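Unit 4: Assessing a Small Manipulator Kit for Teaching Use
Course handout, prepared by Gisela Ehlers
Revised 3 August 2018

Purpose of the unit

Students will assess a commercial desktop arm kit against a written requirement and produce a short recommendation. The kit under review is the Jaltero desktop arm, supplied through Wernance with the Upadhyay control software. The requirement is the one issued in March for the Grarnville teaching labs. Read it before the session. Marks are lost every year by students who assess the kit against their own idea of what a lab needs.

What is supplied

The kit comprises the arm, a two-fingered gripper, a wrist camera with mount, a controller board, a power supply and a printed quick-start sheet. The base clamp is a separate line item and was left off the first quotation. Check the quotation in your pack for it. The software is licensed per seat, and the requirement calls for 32 seats. The quoted price per complete station is $1320, excluding the clamp and freight.

No enclosure is supplied. Each station needs a desk, a fixed back panel and clear access to the power switch from the operator's side.
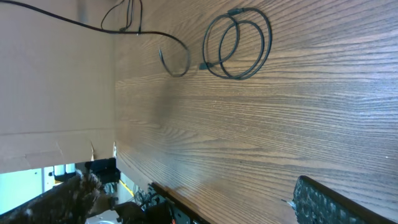 Cable handling is the test task for this unit. Rigid blocks are a poor discriminator between kits at this price, as most grippers will hold a block if the operator lines it up with reasonable care. A flexible cable changes shape when touched and has no single correct grasp point. It also puts a load on the vision side of the kit. Black cable on brown desktop gives fair contrast, but wavy wood grain of the kind on this station's desk can produce false edges in a simple edge detector, and the shadow under a raised length of cable can be picked up as a second cable. Record the threshold settings you use. If you change them between trials, start a new results sheet.

The coiled cable and the thin cable are to be treated as separate objects. The coil holds its shape better and can be approached at the outer loop or at the connector. The thin cable must be approached at the plug or on a length lying flat on the desk. A grasp on a raised loop is recorded as a fault even if the cable is lifted, as the result does not repeat well enough to be compared.

Procedure

1. Home the arm with the desk clear of hands and tools.
2. Start the Upadhyay session log. Confirm that the file is being written.
3. Place the cables on the desk by dropping them from hand height. Do not arrange them.
4. Move to the approach pose and save one camera still.
5. Open the gripper, approach, close, lift, and hold for 4 seconds.
6. Return the cable to the desk and log the outcome code.
7. Repeat until the results sheet is full.

Outcome codes are H (held), S (slipped during lift), M (missed) and F (fault). A trial stopped by the operator is F with a note. Do not leave the note blank.

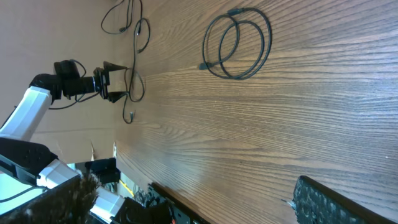
Approach angle has a larger effect on the outcome than closing force. With a shallow approach the lower finger tends to push the cable along the desk before the fingers close, and the trial ends as M. With a steep approach the fingertips may touch the desk first and trip the current limit. The quick-start sheet gives no guidance on this. The software allows a desk plane to be defined with an offset, and an offset of 2 mm is the starting value for this unit. State in your report whether you kept it.

Wrist cabling should be checked before every session. Drive the wrist slowly through its full range and watch the lead for tension or rubbing at the joint housing. A lead that tightens near the end of travel must be re-dressed before any trials are run. Include your finding under "Maintenance burden", which is weighted equally with grasp performance in the requirement.

Report

Two pages, excluding the results sheets. Use the headings in the requirement, in the same order. Give the full station cost with clamp, freight and one software seat, and show the working. A recommendation to purchase with conditions is acceptable provided each condition can be checked on delivery.

Attach the session log and camera stills. Reports without the log will be returned unmarked.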